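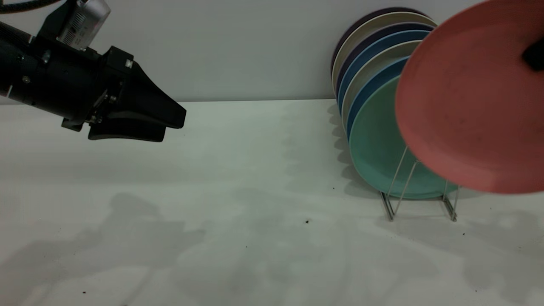 Home | Opinion | Workshop Notes | Archive | Subscribe

7/25/19

Write the stop rule before you run the arm

Most labs I visit have a safety sheet taped up near the robot and no sheet at all for the task. The safety sheet says where the stop button is and who may press reset. Fine. But a written rule for when a trial is over is hard to find, and I think it should be required before anyone reports a success rate. Take a dish rack, with seven plates standing in the wire and a big red one held in front of them by a black gripper. Is that plate placed? Some people would mark it as good as done. I would say no. A plate in a gripper is a held plate, and the trial is still open until the fingers let go and move clear.

I argued this at Kenonby in April, when we were going over the Jurkano trial logs. There were 876 entries in one folder and 1596 in the other, and the two folders had been scored by different people with different ideas of "placed." One group ended the trial when the plate touched the wire. The other waited for release. You can't put those numbers in one table, but they had been put in one table, and a percentage had been printed under it.

My rule would be short. The object is where it should be. The gripper has let go. The arm is out of the way. Then you wait 10 seconds and look again. If the plate has slid or tipped by then, the trial failed, however good the motion looked. 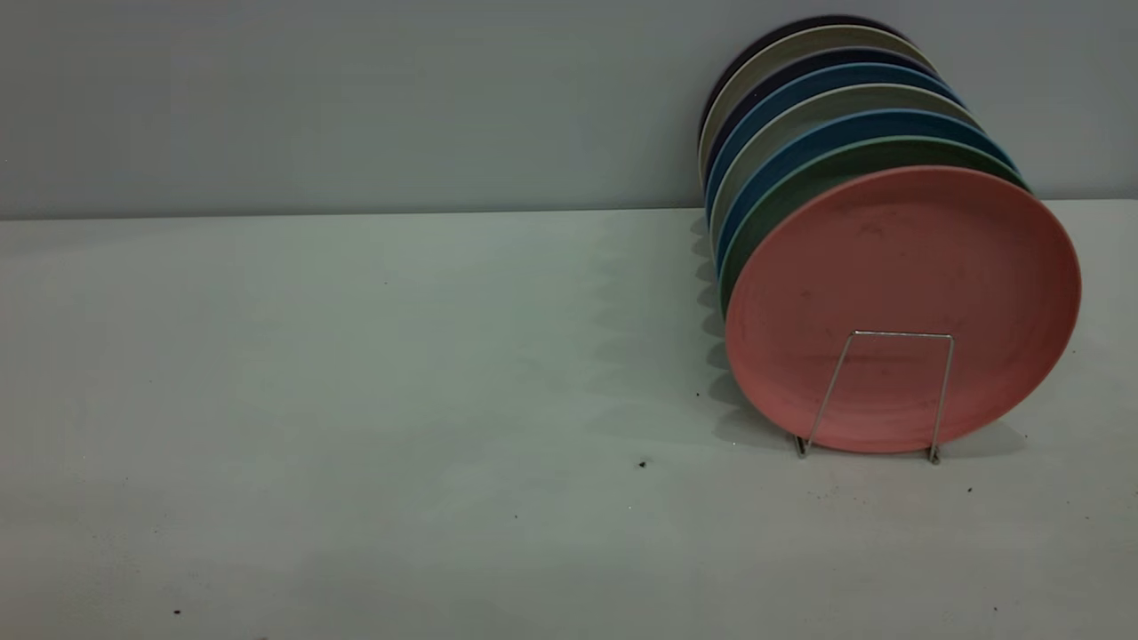
The wait is the part people fight me on. At Driltska they told me it would slow the day down, and it does. They also said a person loading a rack doesn't stand back and wait. True, but a person will catch a plate that starts to roll, and most of these programs won't.

The other complaint is that rules like this belong in a formal standard and we should hold off until one is written. I don't agree. The Makowska draft is on its 19th revision and still has no definition of release. A lab can write its own definition in an afternoon – one page, dated, kept with the logs – and change it later if it has to. When the page changes, start a new folder. Don't rescore the old trials from memory.

I would also ask for the failures to be kept with the same care as the good runs, including the ones where someone reached in to help. Those should be marked as helped and left out of the success count.

We use cookies to remember your reading settings. Accept | Decline

Contact | Copyright 2019 Workshop Notes | Back to top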